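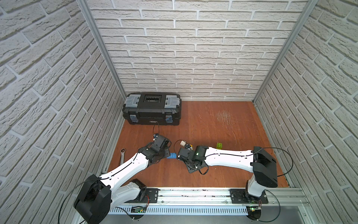 Why do bricks overlap?

Have you ever looked closely at a brick wall? I look at them all the time (my friends get very bored waiting for me). The bricks in one row don't sit exactly on top of the bricks in the row below. Each one covers the join between two others. Builders call this pattern running bond, and it helps the wall hold together.

You can try it with toy bricks. Stack 2 x 2 bricks into towers and stand the towers side by side. Give one a gentle push - over it goes! Now build again with some longer 2 x 4 bricks, and lay each one across a gap. Push again and the whole wall pushes back.

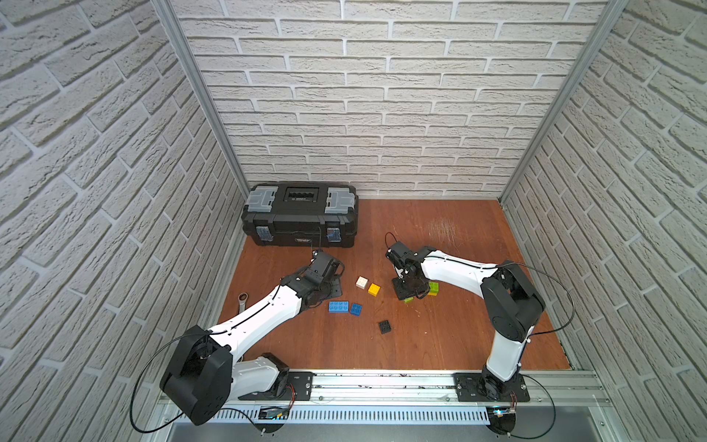 Colours don't matter one bit, so use whatever you've got. My own best wall was 40 bricks long, and I was seven when I built it.

The studs matter a lot, though. They grip the brick above, which is the job mortar does in a real wall. Mortar is the line of grey stuff between the bricks - it starts off squishy and sets hard.

Next time you're out for a walk, find a wall and follow one join upwards with your finger. How soon does a brick get in the way?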